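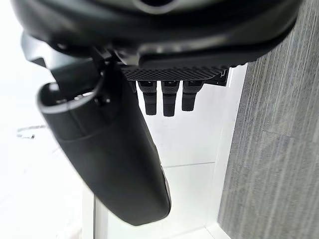
*three black connectors, side by side*

**marlowfen:** Evening all! Long one, sorry. We finally moved into the place in Adton, and I can't decide whether to label every cable in the house before October gets away from me (my old box of leads weighs more than the cat).

**tinkettle:** Label both ends, dear, and do it while the kettle's on. I did 102 of ours with masking tape and a pencil and I've never regretted it.

**Overgaard_Sue:** I'd have to disagree, lovingly! Masking tape went gummy on me in 8 months. Cloth tape holds up far better, and it takes a marker nicely.

**tinkettle:** Mine's in a cool closet, so maybe that's the difference. Pencil still reads fine.

**marlowfen:** Cloth tape for the attic then, masking for the closet. I'll start on Friday with the TV corner.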